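Dotis Shoe Handling Set: README

Pammont returns floor, maintained by Wim Willems

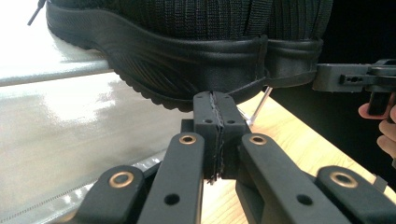
The set holds demonstrations of people handling shoes with a pair of hand-held grippers at the returns benches in Pammont. It was made to train the arm that now works bench 5. We are releasing it together with notes on how the bench work changed, as other sites asked for both and we got tired of sending them separately.

Background

Returned shoes come to us mixed. Before the arm, one person at each bench opened the box, checked the pair, pulled tags and loose threads, redid the laces, and put the pair back in paper. A shift was 16 benches with one break in the middle. Most of the complaints we logged were about thumbs and wrists.

Figueroa supplied the arm and the software. Clodon built the benches. The demonstrations were done by bench staff on paid time, in regular work hours, and the people who signed up got trained first. No one was scored on speed. Recording started in October and stopped when the bench was moved.

What is in the set

Each episode is one handling step, done by one person. Folders are named after the step:

pick_side: take a shoe from the bench and turn it on its side
hold_heel: keep the shoe steady at the heel with one gripper
pull_strip: grip a tag, thread or loose strip and pull
lace_end: find the end of a lace and bring it to the front
set_down: put the shoe back, sole down

Every episode folder has the video, the gripper opening over time, and a text file called notes.txt. The notes were typed by the person who did the step. They are short and the spelling has been left alone. Some are blank.

Episodes that failed are kept. They carry the tag "drop" or "slip" in notes.txt. If you filter them out, say so when you report results, because the numbers change a lot for pull_strip.

Splits

There are 2 splits, train and check. The check split holds 40 episodes, picked by hand so that every step is covered. Please don't train on it. No shoe in the check split appears in train.

Known problems

Black shoes are hard. Black grippers on a black sole give very little contrast, and the gripper opening is a better signal than the video for those.

Glossy surfaces throw highlights that move as the camera moves. We tried a matte cover for a while and then stopped using it, so the set has both.

Hands show up in some episodes. Faces should not. If you find one, write to Wim and the episode will be removed in the next version.

Left and right are labeled from the point of view of the person at the bench. Early episodes had this backwards and were relabeled. A few may have been missed.

What changed on the floor

The arm does pull_strip and set_down on plain shoes. Everything else still goes to a person. Bench 5 went from one person working one pair at a time to one person feeding the arm and taking over when it stops. It stops often on knit uppers.

No jobs were cut for this bench. Two people moved to inspection, which pays one grade higher and is done sitting down. One of them asked to come back after a month because inspection is quiet and she missed the company. She was given her old bench.

The people who work next to the arm asked for three things: a stop button within reach of either hand, a say in when it runs, and no arm during the last half hour of the shift, when the benches get cleaned. The first and third were done. The second is still being discussed with the shift leads.

Thumb complaints at bench 5 went down. Complaints about standing went up, and a stool is on order.

Use

You may use the set for research and for training your own handling systems. You may not use it to rate, compare or identify workers. The notes files were written by people who were told this, and we intend to keep to it.

Contact

Wim Willems, returns floor, Pammont. Bug reports should include the episode folder name and the step. For questions about the arm itself, contact Figueroa.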